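Wrist cam, plan B, and a very small processor

26 May 2026

I finally ripped out our old pick planner, and I'm so happy with the new one! The old version picked a grasp, planned a path and then ran the whole thing with its eyes shut. The new loop (Marin Zupan and I have been calling it Isis) keeps checking the wrist camera on the way, 20 times a second, and nudges the target pose a little each time.

The fun part was the planner. I used to ask it for 1000 random samples per move and hope. Now it starts from the last good path and only searches near it, so a replan takes 17 milliseconds on my laptop. I grinned like a kid when I saw that number.

Perception is still the touchy bit. Shiny metal on shiny aluminum is rough on edge detection, and my exposure settings are a mess. Gert Chauke wants me to mask out the bench before fitting the chip outline, and I think he's right. I'll try it this week and push the branch once the tests pass. 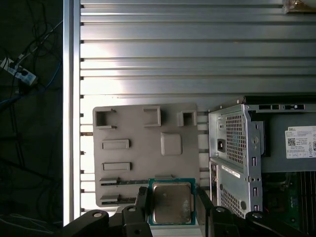
1 min read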